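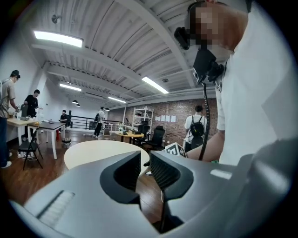
**Figure 2.** Hand-held gripper in the Hoststead workroom. The ribbed finger pads are at center, with part of a marker cube beside the operator's forearm.

## 4.2 Keeping the gripper in service

Published accounts of hand-held grippers tend to end at the point where the device is assembled and works. Ours worked on the first morning as well. This section covers the months after that, in which the Hoststead unit was opened, cleaned, re-shimmed and argued over far more often than its design notes had led us to expect.

The unit is a gray shell around a parallel jaw, with a camera looking out over the fingers. We maintained it under a plan written at Grorside, where the first copies were built. The plan called for a full service every 3,000 closures. It was a fine round number, and we have not been able to find out where it came from. Over the period reported here the unit logged 3,603 closures, of which 2,771 fell before the first pad change. The pads, in other words, had not read the plan.

**Pads.** Wear began at the fingertip edge and worked inward. A worn pad still holds a block well enough, which makes the fault easy to miss, but it lets a thin object turn in the grip by a few degrees. We stopped judging pads by eye and adopted a pull test: close the jaw on a strip of card, pull by hand, and compare with a fresh pair. The test is crude and takes less time than finding the feeler gauge. Pads are replaced in pairs, even when one of them looks innocent. Screws are tightened a little at a time on alternate sides, as a pad pulled down on one side first will sit crooked and stay crooked.

**Jaw zero.** After any pad change the closed position must be set again. The Grorside plan gives this one line. In practice it was the step most often skipped and the one most often blamed, usually in that order. An unset zero shows up in the log as a jaw that never quite closes, and two early sessions had to be discarded on those grounds. The logging software, Clelto, now refuses to start a session until the zero has been entered. It can't tell whether the number is true, but it has cut down on blanks.

**Marker cubes.** The printed cubes used for alignment pick up fingerprints and lose their corners when dropped. We wipe them with a dry cloth before each session and reprint any face with a damaged border. Alcohol took the ink off one cube along with the dirt — a thorough cleaning by any standard.

**Cables and power.** 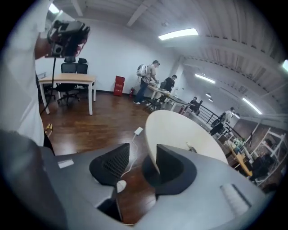

Most stoppages we logged under "electronics" were cable faults. A lead that hangs free gets caught on chairs and sleeves, and the strain ends up at the connector, where the solder is thinnest. We added a clamp a short way back from each plug and wrote the date of fitting on a tag. Power adapters were a second source of trouble, mostly by being unplugged in favor of something else. Ji, the charging script that polls the battery, was changed to raise an alert when charging stops early, and the alert was moved from the log file to a buzzer after it became clear who was reading the log file.

**Revised schedule.** The plan in force since March ties pad changes to the pull test and drops the closure count as a trigger, though Clelto still records it. Jaw zero is checked at the start of each session and cable clamps once a week. The full strip-down is now done only when a bearing feels rough in the hand. Grorside has been sent a copy of the new plan and has asked what happened to the round number.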